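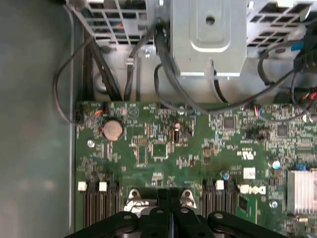
Over the board, Monday, before the second try.

"Left a bit. No — its left."

Shakuntala had the handles in both fists and her chin nearly on the screen. Nineteen goes since breakfast. Sixteen binned. Ackroyd wanted three good ones by the time the Ulby van came, and Ackroyd didn't care how.

"I can see the battery," she said. "I can see the heat sink. Can't see what I'm bloody doing."

"You're over the clip. Between the brackets." Shanti, on the stool, eating crisps. "Down slow."

Down slow. The fingers went down slow. Her own hand shaking a little and the arm copying it, faithful as a dog, every wobble of it written to the disk for the thing to learn from later. That was what got her. It would learn the wobble. Some shed in Nodcombe, 700 old computers in a heap, and an arm going in with Shakuntala Grewal's tremor.

"Stop holding your breath."

"I'm not."

"You are, you go all stiff. It goes stiff."

She let it out. Thought of her dad at the kitchen table in Ciltum, his hand over hers on the screwdriver, never saying a word, just the wieght of it. Righty tighty. He'd let her strip the screw. Then he'd let her do it again.

Touch. She felt it come back through the handles, a small dull knock.

"That's metal," Shanti said.

"I know it's metal."

"Squeeze, then."

She squeezed. Too much, eased off, squeezed again. Would they keep that bit? The easing off? Probaly trim it. She hoped not. Seemed to her that was the only bit worth having.

Horn outside. Van, early.

"Leave it," said Shanti, crisps down now, standing. "Let him wait. Keep going."

So she kept going — up, a hair to the right, the cables swinging into view at the top of the screen, and her thumb already sore on the trigger.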